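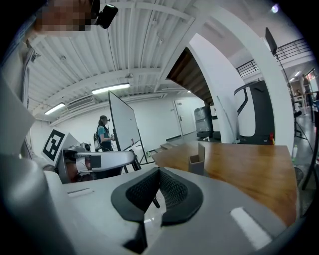
4. Setting Up Your First Reflection Session

Complete Section 3 (Account and Privacy) before you start. The Curow journal saves entries only to a signed-in account.

4.1 Before you begin

Set aside 30 minutes. Silence calls and messages on the device you will use. Keep a pen and the Birkham worksheet within reach if you prefer to write by hand first.

4.2 Starting the session

1. Open Curow and select New Session.
2. Choose Guided. The Open format is covered in Section 6.
3. Set the breathing timer to 22 breaths. The default is 41, which most new users find too long.
4. Select Begin and follow the tone. Breathe in on the high note and out on the low note.
5. When the tone stops, the Belief field opens. Type one belief you hold about yourself, in a single sentence.
6. Move the Strength slider to show how true the belief feels right now.
7. Select Next. The program shows three prompts, one at a time. Answer each in your own words.
8. Move the second Strength slider, then select Save.

Note: The two slider values do not have to differ. A session with no change is saved in the same way as any other.

Note: Entries are limited to 137 words per prompt. Text past the limit is kept as a draft and can be moved to the Nutsugah notebook from the Tools menu.

4.3 Pausing and stopping

Select Pause at any time. A paused session stays open until midnight, then closes and saves what has been entered. To discard a session, select Stop, then Delete Entry. Deleted entries cannot be restored.

CAUTION: Do not use a guided session while driving. If you feel dizzy during the breathing timer, stop and breathe normally.

CAUTION: Curow does not replace care from a doctor or therapist. If a prompt causes strong distress, end the session and contact someone you trust or your local crisis line.

4.4 Weekly reminder

1. Go to Settings, then Reminders.
2. Select a day and time. The preset is Tuesday at 7:00 p.m.
3. Turn on Cuvlow Sync if you use more than one device.

If the reminder does not appear, check that notifications are allowed for Curow in the device settings.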